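Sondevdale Club Forum > First Grade > Is Godinho really our best starter?

longhop_41
April and people are already engraving his name on the trophy. Florêncio Godinho has had a lovely few weeks, I'll give him that. But go and look at who he's pitched against. Two of those wins came over Bataineh, who had half their infield out and a left fielder playing catcher. I'd like to see him get through a lineup that can hit before I call him the ace of anything.

drydock
He's walked hardly anyone. Walks don't depend on who's catching for the other mob.

longhop_41
They depend a fair bit on whether the hitters swing at everything, and Bataineh swing at everything. They swung at a pickoff throw last year.

Idalina Patrício
I score most of the home games so I'll put in what I've got. Godinho has thrown 30 innings. Anderson Fagundes has thrown 41. Fagundes has the worse ERA but he's had the harder opponents and he keeps getting left in when he's cooked. If you took him out an inning sooner each time I suspect we'd be having this conversation about him instead.

drydock
Which is what an ace does though, he stays in. You can't give Fagundes points for the extra innings and then knock off the runs he gave up in them.

Idalina Patrício
Fair. I'd still rather see both of them after another month. 30 innings isn't much of a sample for anybody.

rainedelay
Has anyone put a gun on Godinho this year? Bloke behind me at the last home game reckoned he's up five clicks on last season. I couldn't see it myself. Looked like the same fastball with better sinking action, and half of that could be the new mound.

longhop_41
Bloke behind me at every game reckons something. What gun?

rainedelay
One of those Werix ones you clip to the fence.

longhop_41
Then forget it. We had a Werix at the under-16s and it clocked a kid's mum throwing the ball back at the same speed as the starter. I don't believe a number off one of those unless there's a second gun beside it saying the same thing. 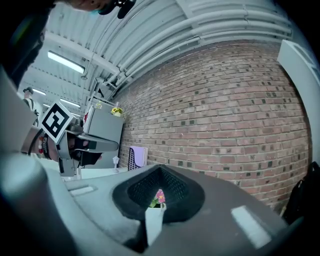
Wagner Vasconcelos
I caught Godinho for two seasons before my knees packed it in, so take this as biased if you like. The speed is the same. What's different is that he's stopped tipping the changeup. He used to fan his glove out when he dug for the grip, and every decent first base coach in the league had it by the third inning. Now he sets the grip before he comes up. It's a small thing, no bigger than the little flower pot in the photo, and I reckon it's worth more than any five clicks. But I agree with longhop that he hasn't been tested. Clurnatis will test him. They've got left-handers from top to bottom and he has never liked throwing inside to lefties.

drydock
Okay, that's the first thing in this thread I'd call evidence.

longhop_41
It's a retired catcher's opinion. A good one, but if he's stopped tipping the change then his strikeouts should be up. Are they? Idalina?

Idalina Patrício
Up a little. Most of the outs are still ground balls.

longhop_41
So our shortstop is the best pitcher in the league.

Wagner Vasconcelos
A changeup gets ground balls, mate. That's what it's for. A hitter who's out in front rolls it over to short. You don't need a strikeout to know he was fooled.

rainedelay
Muammer Duman has been outstanding at short this year, to be fair. He had three off the bat against Bataineh that were through last season.

longhop_41
Thank you. And when Duman goes away for work next month we'll find out how much of that ERA was his.

drydock
You'd have found something wrong with a perfect game.

longhop_41
Depends who it was against.

Idalina Patrício
Can we get back to Fagundes for a second? His last start he was past 100 pitches in the sixth and still went out for the seventh. I don't care which of them is the ace if one of them has no arm left by finals.

Wagner Vasconcelos
Agree with that completely. He told me he felt fine, but he'd tell you that with the arm in a bucket.

rainedelay
Who have we got for long relief anyway? I can't think of anyone I'd trust with a two-run lead.

longhop_41
Start a new thread for that one, it'll run to 200 replies. I'll come back to this after Clurnatis. If Godinho gets through their order three times I'll say he's good. Still not saying ace.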